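Fenberg Raises Water Rates, Adds Credit for Older Tenants

March 7, 2023

Water bills in Fenberg will go up 8 percent this spring after the city council approved new rates Monday night. The increase starts with the April billing period and applies to homes, apartment buildings and small businesses.

The vote followed two public hearings in February. Most speakers asked the council to spread the increase over several years. Council members said the water main under Prulard Street could not wait that long. It has broken 3 times since last summer, and the last break left parts of the east side without water for most of a day.

Money from the new rates will go toward replacing that main and the older valves connected to it. Work is expected to begin in June, starting at the river end of the street. One lane will stay open to traffic.
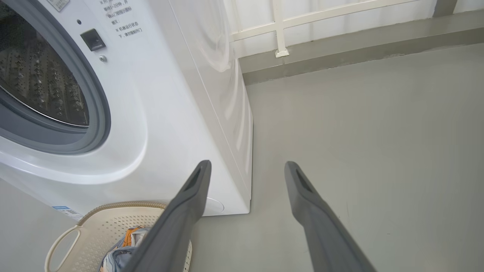
The council also approved a bill credit for tenants 65 and older who pay for their own water. The city counts 527 households that qualify. Tenants whose water is included in the rent will not get the credit, but landlords must give them written notice before passing on any part of the increase.

Elvia Magaña, who rents on Yau Avenue, spoke at both hearings. She said after the meeting that the credit would help but that she still planned to cut back.

"I used to run small loads whenever I felt like it," Magaña said. "Now I save it all up for Saturday."

Yao-tsung Lu, the city's water manager, said laundry and toilets account for much of the water used in the older apartment buildings. He asked residents to report dripping faucets and running toilets to their landlords early. A slow leak often goes unnoticed until the bill comes, he said.

The city will not charge late fees on water bills during April and May while customers adjust to the new rates. Shutoffs for unpaid bills are also on hold through the end of May.

Credit applications are available at the billing counter in City Hall and at the Draltico branch library. Applicants need a recent water bill and proof of age. Forms turned in by the end of March will count toward the April bill.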